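Moving Apartments With 800 Books and a Bad Back

I have been in the new place for three weeks now, which means I can finally write about the move without my eye twitching.

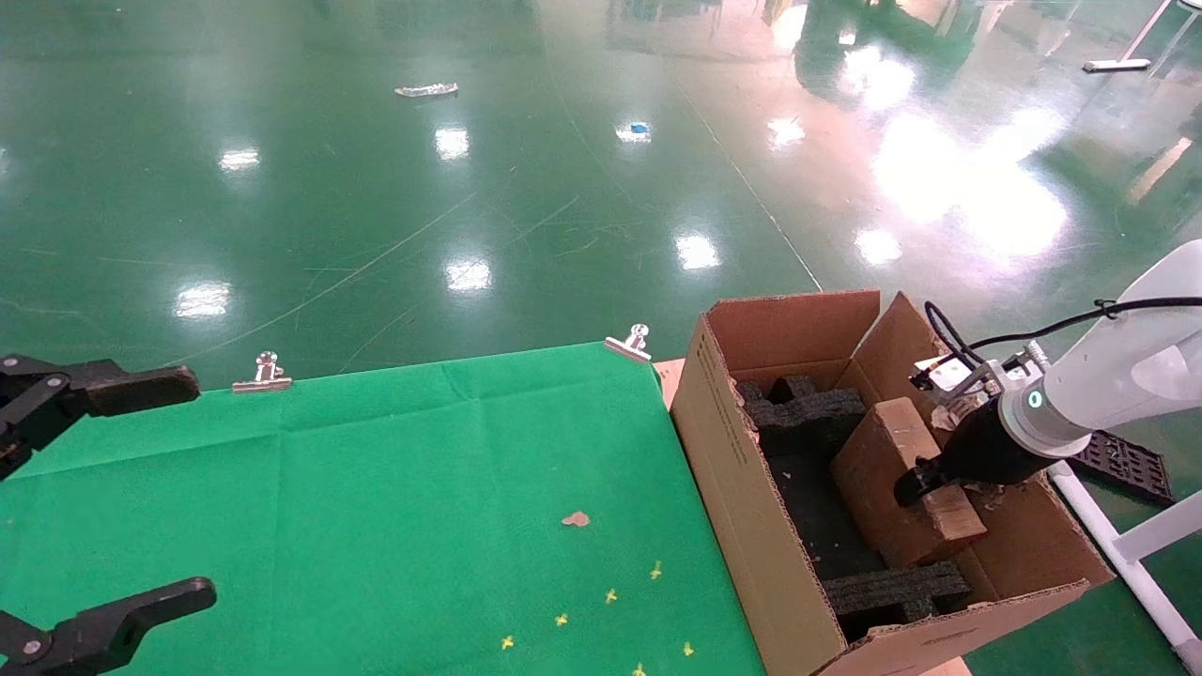

How many books can you put in one box before it gets too heavy to carry?

Thirty ordinary paperbacks is my limit, in a small box, and far fewer if they're hardcovers or anything with glossy pages. I got there by doing it wrong first. My very first box was one of those tall ones meant for bedding, and I filled it to the top with cookbooks because they all fit so nicely. I couldn't slide it across the floor, let alone pick it up. I had to unpack the whole thing at eleven at night and start over.

So, some background. I lived in Flirnham for nine years, in a one-bedroom over a dry cleaner, and I kept buying books that whole time without ever thinking about what it would take to get them out of there. Last October my landlord decided to sell the building, and I found a place in Bitville that was a bit cheaper and had an elevator (an elevator! I still say good morning to it). The catch was that the old place didn't have one. Three flights, narrow, with a turn at each landing that was clearly designed for people who own nothing.

I figured I had maybe 300 books. I have 800. I know this because the moving company wanted a count for the quote, and I went shelf by shelf with a pencil and felt worse and worse as I went. There were books behind the other books. There were books in the oven drawer. There was a whole stack holding up the bathroom fan.

The sensible thing would have been to get rid of half of them, and I did try. I made a pile on the bed of the ones I could let go, and by the end of the evening the pile was down to a travel guide to a city I've never been to and two copies of the same mystery. I kept one of the mysteries. A week later I was tired enough to be more ruthless and I gave away three bags, mostly novels I'd started more than once and never liked. I don't miss any of them. I do miss one I gave away by accident, a little orange paperback about lighthouses, and if you bought it at the Flirnham library sale please enjoy it and also please write to me.

About the boxes. I got most of mine free from Yüksel, the grocery on the corner, who put their empties out by the back door around closing time. Free boxes are great but you have to be picky. The banana ones have a hole in the bottom and look so sturdy that you forget about the hole until a poetry collection falls through it on the stairs. Egg boxes are too floppy. What you want are the boxes that wine or canned tomatoes came in: small, thick, with a proper bottom. I went by every evening for two weeks and came home with a few each time, and I started to get very possessive about tomato boxes.

When those ran out I bought a pack of new ones from Iltetti, the storage place out by the highway. They were 99 cents each and I'd say they were worth it, mostly for the handles. If I ever do this again (I won't) I'd buy all of them and save myself the evening walks, although I did get some very good peaches out of those walks.

Tape is where I went cheap and shouldn't have. I bought a roll from the dollar bin, and it made that horrible shriek and then let go overnight. I'd wake up to boxes with their flaps hanging open. Get the wide stuff, and run it along the bottom seam twice, then once across. Also get the little dispenser with the teeth. I spent two evenings biting tape like an animal before I gave in.

Packing the books themselves is pretty simple once you stop trying to be clever. Big ones flat on the bottom. Paperbacks standing up like they would on a shelf, spines against the side of the box, not so tight that you have to pry them out. Socks and T-shirts in the gaps at the top so nothing slides around. I had read somewhere that you should wrap every single book in paper, and I did that for one box before I decided life was short. I wrapped the old ones and the signed ones and left the rest to fend for themselves. Two bent corners in the whole move! I can live with that.

Labeling – well, I thought I was being so organized. I wrote BOOKS on every box. Do you know how helpful it is to arrive in a new apartment with a wall of boxes that all say BOOKS? By the time I caught on I'd sealed most of them, so I had to guess. If you're starting now, write what kind, and write it on the side, where you can still see it when they're stacked. The box I wanted first, with the cookbooks, was at the bottom in the back corner, naturally.

The move itself was on a Sunday, because that was cheaper, and it rained until lunch. The movers were very kind about the stairs. One of them asked if I'd read all of these and I said yes, which was a lie, and I think he knew. They were done by four and I ordered a pizza and ate it sitting on a box marked BOOKS.

I've put up the shelves in the living room and one in the hall. They went up crooked and I've decided that's the floor's fault. Fiction is out and mostly in order, history is out and in no order at all, and the cookbooks live in the kitchen now, which feels very grown-up. I still have some boxes left along the bedroom wall, and I've put a lamp on top of them, so I guess they're furniture for the time being.

My back is fine again, thanks to those of you who asked. It took a heating pad and a lot of lying on the rug. I'm not buying any more books until spring, apart from the one I ordered last night, and possibly another copy of the lighthouse one if I can remember who wrote it.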